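Packing bench notebook, Gumstead
March 9, 2018

Picking up where I left off before the inventory mess. Bastian Grube has the little travel board loaded in the simulator now, the five-by-five one, so we can finally argue about our own product and quit arguing about blue cubes. I had the spare desk by the label printer all morning, coffee on one side, real box of pieces on the other, and I kept picking up the real ones to check how I hold them. I've packed these for years and I couldn't have told you which finger does the work! (Thumb and middle. The pointer finger mostly steers.)

Numbers first, before I lose the sticky note. Last month the bench packed 687 travel sets by hand and 652 went out the door. The other batch is sitting on the rework shelf, mostly wrong piece counts, a few scratched boards. Bastian wants the arm to take over the plain sorting and leave rework to us. Ulla Kiiskinen wants to know what happens to the person whose whole day is plain sorting. That would be her, and half the time me.

What I tried today: pawns only. The wrist view is the one I like best for this, you look straight down past the fingers and it feels close to leaning over the bench with your chin out. I asked Bastian if we could get the lighting more like ours and he said the shadows are there on purpose. Fine, but they're heavy. A dark piece with a dark shadow next to it is a lot to ask of anybody, and I've misread a few on the late shift myself.

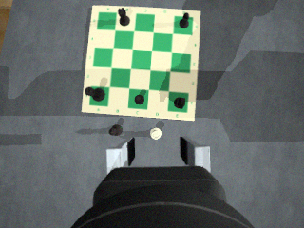 Simulator, wrist view. White pawn in front of the open fingers, dark pawn off to the left.

Two things I wrote on my hand so I wouldn't forget. First, the pieces lying off the board are the real job. Bastian keeps showing me pieces standing nicely on squares, and at our bench the pieces come out of a bag. Second, how close can the dark pawn get to the white one before the left finger knocks it over? I said a finger's width, Bastian said he'd need it in millimeters, so I put calipers on my finger and he wrote it down with a perfectly straight face.

Ulla came by at lunch and drove for a bit. She's much better at it than I am, she goes slow coming in and then closes without fussing, same as her hands do. She didn't love hearing that. Her words, more or less: if the thing learns from me, put my name on it somewhere. I think she's right and I'm writing it here so it's on paper. Whoever records runs should be listed in the run log by name, and the hours should go down as bench hours. At the moment they go down as "training," and that pays the lower rate on the Flokholm sheet. I'm going to bring it up. I said that last time too, I know.

So far Bastian has more than 300 recorded runs on the pawn task. 56 of them are Ulla's from lunch and the afternoon, and he's already asking for more of hers and being very polite about mine.

After the break I went the other way and swung the wrist around with no task running, just getting used to the sticks. You lose your sense of level really fast. I had the view tipped with the monitor off at a slant and needed a minute to work out which way was down, and I'm somebody who reads maps upside down without any trouble. If we're going to put new people on this, give them a session of only that, nothing to pick up, fingers open, look around, find the desk again. Mosquera does the same with their forklift people before they let them near a pallet and it's the one thing of theirs I'd copy.
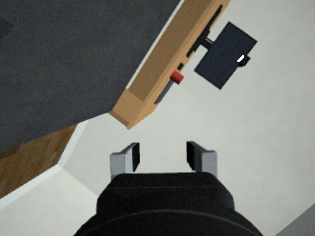
What changes at the bench

Rough list from the three of us, not agreed:

- Sorting pawns goes to the arm first. Knights stay with us until somebody shows me a knight picked up by the head without it twisting.
- Bag tipping stays by hand. The tray has to be shallow, I've asked the shop for one with a lip I can live with.
- One person per shift watches the arm and does rework at the same table. Ulla says that's two jobs. I say it's one and a half. Bastian left the room.
- Nobody's hours get cut before the end of April, and I want that in an email, from upstairs, with a name under it.
- The stop button goes where a short person can reach it. I am the short person.

Still open: who pays for the second arm if Mandov takes the big order, and whether the felt on the piece bottoms sheds onto the finger pads. I rubbed one on a bit of rubber at my desk and got fuzz. Try again with the new felt.

Filed under: Bench notes / Packing / Arm trials

3 comments

ulla_k: Two jobs. Writing it here as well.

B. Grube: Names are in the run log as of tonight. Can you send the finger measurement again, I wrote it on the back of something and the something got shipped.

nightshift2: could we get a turn on it too? we do the dark pieces mostly and I'd like to see how it handles those shadows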